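Matching tees for the reunion — cotton or blend?

serska_mom
Pesomo cotton tees for the whole crew, and I'm so excited! Anyone washed theirs yet?

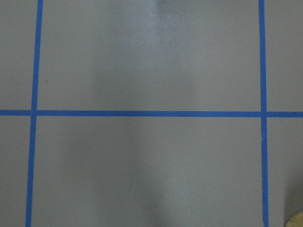 Page 4 of 13

tumelo_s
Love mine! Seven washes and still soft (size up for the kids).

anathi_m
Gotta disagree — mine shrank a ton. The Watero blend holds its shape way better.

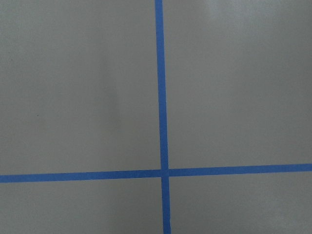 Blue tape on gray

tumelo_s
Were you using the hot dryer? Hang them up!

anathi_m
With four kids? Ha, no way. Blend for us! 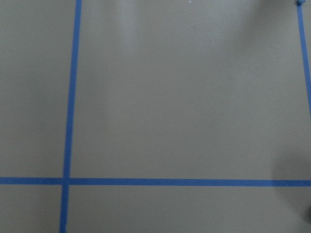 Do the baby sizes come in the blend?
Only from 12 months up, but the cotton bodysuits start at newborn.

serska_mom
Ooh, mixing both then. Ordering in June!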